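Search this site Search
Home robot tutorials

How I set up the Saltelon two-arm kit to handle a T-shirt
By Consuelo Olmedo
October 3, 2024
5 comments 3 shares

So you've got the boxes open and there are cables all over your living room. Been there! I've had the Saltelon kit from Velbridge since March, and I've gone through the setup enough times now that I can do it with a cup of coffee in one hand. This page is the T-shirt part. If you still need to put the arms together, do that first and come back, because I'm going to assume yours move when you tell them to.

A word on price before anyone asks. I paid 1,325 dollars for mine, and my friend Lucía Peñalver paid 1,391 for hers with the extra set of finger pads. I'd get the extra pads. Mine got shiny after a while and shiny pads don't hold thin cotton very well.

What you need out on the table

Both arms, the wrist cameras, one short-sleeved T-shirt, and a power strip you can reach with your foot. Pick a shirt with a big loud print on the front. I tried a plain one first and spent a whole evening looking at the wrist camera view with no idea which end I had hold of. With a print you can tell at a glance which way the collar is pointing.

Getting the arms to agree

Open the setup screen and run the home routine on each arm, one at a time. The button that does both at once works fine too, but I like to watch each one on its own in case a cable is caught on something (it usually is). Then go to the grip page and turn the closing force all the way down. Bring it up a little at a time with a bit of shirt between the pads until you can tug gently and it stays put. Write that number down! The kit forgets it when you update, which drives me nuts.

Next, table height. Lower the open gripper until the fingertips just touch, hit save, and lift. Do the same on the other side. If you skip this you'll either grab air or push the cloth around like a mop.

Your first pick

Lay the shirt down sideways, collar toward one arm and hem toward the other. Don't iron it or anything, wrinkles are good, they give the fingers something to bite on. Send one gripper to the hem and close it on the very edge. Keep the other one near the collar and shoulder, and leave it there for now. Lift slowly, only a little bit of cloth at first.

When that feels easy, go for a fold in the middle of the shirt and work from the wrist camera. Wait until you see cloth between both pads before you close. I go slower than I think I need to and then slow down again.

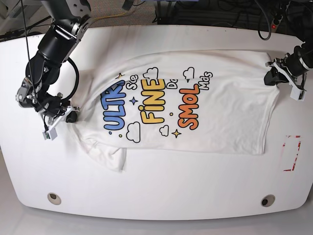

Wide view first, then two from the wrist cameras: 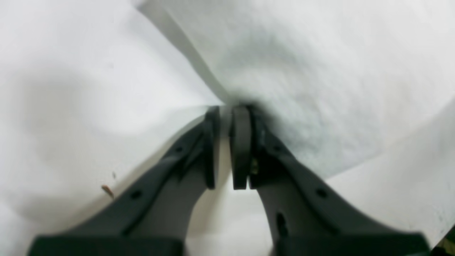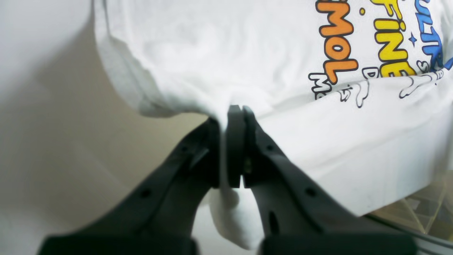

If the cloth keeps sliding out, check the pads before you touch the force setting. Wipe them with a damp cloth, let them dry, and try again. And if one arm stops short of where you sent it, go back and save the table height on that side again. I had to do that twice the first week and blamed the motors both times.

Would I buy the kit again? Yep. The manual is thin and the setup screen looks like somebody's homework, but the arms are steady and the grippers are gentler than I expected for the money. Lucía likes hers less than I like mine. She wants longer cables, and she's right, they should be longer.

I'll do sleeves in the next one. Sleeves are a pain, so give me a little time on that, and if you've got a grip number that works for you on thicker shirts, put it in the comments.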